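Romaniuk's account of habit

Romaniuk's account of habit is a position in the philosophy of action which holds that habitual acts are done for reasons even when the person doing them has no reason in mind. It is usually discussed alongside the replies of Ctibor Vlček and Bontu Kassa.

The account starts from everyday cases. A person who locks the front door each night may not remember doing so a minute later. Older theories treated such acts as reflexes, or else supposed a quick decision that passes unnoticed. Romaniuk rejected both views. On this account, the reason belongs to the whole practice of locking the door and is carried over to each occasion on which it is done.

The first statement of the position ran to 20 pages and circulated among students at Skudholm. A longer version, with replies to critics, appeared later under the title The Settled Act. 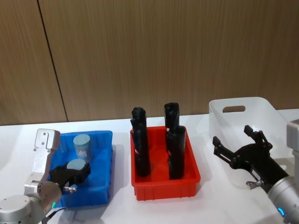 Vlček objected that the account cannot explain slips. Someone who has moved house and turns toward the old street on the way home is acting from habit, but the reason behind the habit no longer holds. Romaniuk answered that the act is still open to criticism, and that only acts done for reasons can be criticized in this way. Vlček thought the answer assumed what it set out to prove.

Kassa accepted the general view but limited it to habits a person would endorse if asked. Nail-biting falls outside the limit, while locking the door falls within it. Oleksandra Maksymiv has argued that the limit is too strict, as many people have no settled opinion of their own habits.

See also: Akrasia; Practical reason; Skill and knowledge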